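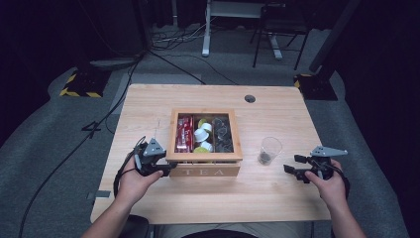
How to divide a tea box with three compartments?

daryna_s
Good morning to all. I have for our tea corner at work a wooden tea box, square, light wood, with the word TEA engraved on the front. Inside there are three compartments. At the moment I keep it like this: on the left the red sachets, standing upright. In the middle the small round capsules, yellow and white. On the right the dark glossy packets in clear wrapping.

My problem is the middle. The sachets stand very nicely, but the capsules roll and lie at all angles, and when somebody takes one, the others fall over. Also my colleagues put things back in the wrong place. We are 11 people and everybody has a different opinion. How do you arrange yours?

Gillespie Cairns
Take the capsules out of the box. A tea box is made for flat sachets. Put the capsules in a mug or a jar beside it and use the middle for a second kind of tea. Problem solved.

daryna_s
Thank you, Gillespie, but I would like to have everything in one box. The table is also used for other work and I must be able to lift it all away in one go. If there is a jar, the jar will stay behind, I know my colleagues.

saskia.k
I disagree with Gillespie. Capsules are fine in a tea box if you don't let them pile up. Fold a strip of cardboard (I used the side of a cereal box) to the width of the compartment and put it in zigzag, so each one has its own little place. Ours has lasted since April. You fit fewer, but you refill more often, no drama.

Gillespie Cairns
Fewer capsules and more refilling, for a box that was meant to make life easier. I rest my case.

saskia.k
It takes a minute with the morning cuppa, mate.

MoragM
Which way do your sachets face, Daryna? Mine stand with the short edge up and I can flick through them like cards. When I laid them flat, everybody took from the top and the ones underneath went stale. I found one lot that was over 30 months old. I drank one anyway. Not recommended.

daryna_s
They stand side by side, Morag, so I think I am doing the same as you. Stale tea I did not consider. Do you write the date somewhere?

MoragM
Pencil on a scrap of paper, tucked down the back of the compartment.

anjana_g
May I ask a small question, are the wrapped ones on the right also tea? If they have a strong smell, like mint or anything smoky, I would not put them beside unwrapped teabags. In my mother's house the box had seven compartments and everything tasted of clove. The wrapping helps but the wood also keeps the smell for a long time. I have tried bicarb soda and I have tried leaving the box open in the sun. The sun was better.

daryna_s
Anjana, everything in my box is wrapped or closed, so I hope it is safe. For the moment I smell only wood.

Gillespie Cairns
Sun will fade the wood and can warp the lid. Wipe it with a barely damp cloth and leave it open in the shade overnight.

anjana_g
Mine did not warp, but it was a cheap box and maybe it had no ambition.

daryna_s
I made the zigzag from Saskia with some grey cardboard. It is a little crooked, but the capsules stay where I put them. The first colleague who came asked me why there is rubbish in the tea. I will try to find a nicer colour.

saskia.k
Ha! Try the lid of a shoebox, the white ones look quite tidy. Cut it a bit lower than the wood so you can still get your fingers in.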